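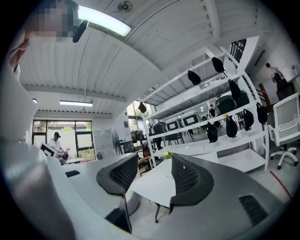
Fig. 1. The workshop, with the white tables, the window wall and the whiteboard next to it.

Section 3: Setting Up the White Tables and the Window End

If you've made it through Section 2, your boxes are unpacked and the floor is swept, so now we get to the fun part! I wrote this section after setting up three rooms in a row with Dresano tables, and I've made most of the mistakes in it myself. Read the whole thing once before you pick up a wrench. It takes a few minutes and it'll save you from crawling under a table twice.

Before you start

You'll need the hex key from the small parts bag, a tape measure, a level, masking tape, and a second pair of hands for the long desk. (I did the long one alone, once. My shin still remembers.)

Caution: Don't carry a table by its legs. They're thin, and they're made to hold weight pushing straight down. Lift from under the top, one person at each end.

3.1 Placing the tables

1. Open the blinds, if you have them, and turn on every ceiling light. You want to see where the daylight falls before you commit to anything.

2. Tape the outline of each table on the floor. Leave 126 cm between the long desk and the next table so two people can pass with their arms full.

3. Lay the tops face down on a blanket or flattened cardboard and screw in the legs by hand. Stop when they're snug. Don't use the hex key yet!

4. Turn each table over together and set it on its tape.

5. Put the level on the top, lengthwise and then across. Twist the foot on the low corner until the bubble settles.

6. Now go around with the hex key and tighten everything. Check the level again, and if it's moved, loosen that leg a half turn and start over from step 5.

Note: The long desk goes in so that it runs toward the back of the room. Theophilus Kpodo set his up crosswise the first time and spent a whole January walking around it to get to the window. He's turned it since, and he says he should've listened (I enjoyed that more than I should have).

3.2 Lights and ceiling

A corrugated metal ceiling bounces light around nicely, but the ridges are a pain if you want to hang anything.

1. Stand at each table and look for your own shadow on the top. If it lands right where your hands will be, shift the table a little before you load it up.

2. If a tube flickers for more than a few seconds after you switch it on, write it down and have it changed.

3. Use clamp hooks only. The ones in the Abubakari kit hold 8 kg each, and you shouldn't push them past that.

Caution: Keep hooks, cords and banners well away from any smoke detector. Don't paint it, don't tape over it while you're sanding, and don't stack shelving underneath it. Anyone doing dusty work should take it outside.

3.3 The window end

I love this end of the room. It's the best place for sit-down work, the kind where you've got something small in your lap and need to see what you're doing.

1. Keep the space in front of the window low. Chairs and a low table are fine, tall cabinets aren't.

2. Clean the glass before the chairs go in. It's so much easier to reach.

3. Hang the whiteboard on the wall to the right of the window. Side light is okay on a whiteboard, but try it from a few seats before you drill. Glare is sneaky.

4. Wipe the board with Clorura spray and a dry cloth. Old marks that won't budge usually come off on the second go, after you've let the spray sit a minute.

5. Papers go up with magnets. Please, no tape on the writing surface!

Note: Loose boards and panels that don't hang anywhere should lean with a rubber strip under the bottom edge. Without it they slide, usually when you've just turned your back.

3.4 Keeping the tops clear

White tops show everything, and I've come to like that about them. At the end of the day, take small things off the front edges first, since that's where they get knocked off. Wipe with warm water and a drop of dish soap. For glue, use a plastic scraper held flat, never a blade.

The tops are rated for 200 kg spread evenly. Don't stand on one to reach a light. There's a stepladder on the parts list for that, and Quentin Marchal at the Mistevthorpe store will lend you his if yours hasn't shipped.

Retighten the legs after the first month of use, then go on to Section 4 for shelving and power strips.

Section last revised 29/06/2026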